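4.2 What the closed lid hides

Studies of household cleaning tend to treat the toilet as one object and cleaning it as one job. We doubted this from the start, and the showroom visits did little to change our minds. Coders working from the diaries had marked "toilet, cleaned" 310 times, with no note of whether the person had done the bowl, the seat, the outside, or the floor behind it. A single tick for all of that seems to us close to useless.
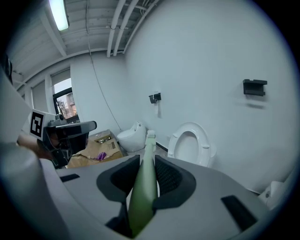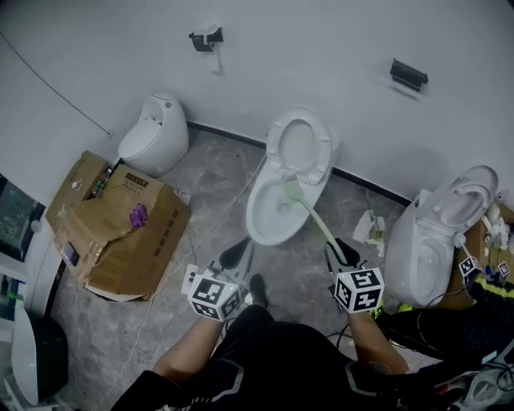

Figure 4. Toilet cleaning at the Hinen site: (a) a green bottle with a white cap; (b) three toilets, the center one with its seat and lid up and a long pale green brush or tube reaching into the bowl.

The toilets in Figure 4b show part of the problem. The leftmost is a rounded one-piece model with a button on top of the tank. On the two others the lid is up, and on the center one the seat is up as well. A coder given only the word "toilet" would score all three the same way. Yet an egg-shaped body with few seams asks for a different kind of wiping than a bowl with a hinged seat, and the advice printed in the Cemum and Paisan booklets says nothing on the matter. Both booklets assume a standard toilet that we have yet to meet in anyone's home.

Floors are handled even worse. The Dralon checklist, which most earlier work in this area borrows from, gives the floor one line at the very end. In Figure 4b there is an open cardboard box on the marble-patterned floor, a white cable running past it, and a crumpled piece of paper or tissue near the right toilet. Is picking these up part of cleaning the toilet? Of our 145 diary keepers, almost 60 percent said yes when asked directly, but only 18 people had ever written it down. We don't believe the other diaries, at least on this point, and we would be wary of any paper that does.

Lamduan Tanasarn, who coded the second round, argued for splitting the task into four parts: bowl, seat and lid, outer body, floor. We adopted her scheme with some reluctance. It makes the coding slower, and the line between "outer body" and "floor" is still a matter of taste where the base meets the tile. Agreement between coders did improve on the bowl. On the floor it stayed poor, and we report those scores in the next section without correcting them.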